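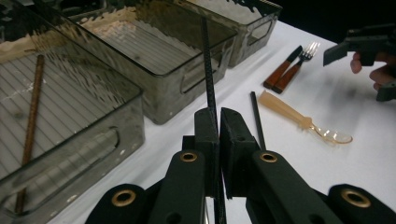
Ribbed rod, black, held upright, with the smoky grey storage bins behind.

Bramwell store: rods and bins

Chelsea Cropper set out the table on Tuesday, December 8, 2020, ahead of the January stock check. The store holds 51 rods, listed by surface and finish. Threads and plain bar are kept on a separate list.

Bins: three in a row, translucent, with ridged floors and a rounded handle cutout. The tint is dark, but contents can be read through the wall — labels go on the rim only.

Nearest bin: one ribbed rod, rusty brown, laid on the diagonal. Entered under rebar pattern, 22 on the list.

Black rod: long and thin, with a spiral ridge along its length. Entered under 6. Diameter still to be measured.

Corrections to the list go to Cyril Bunting.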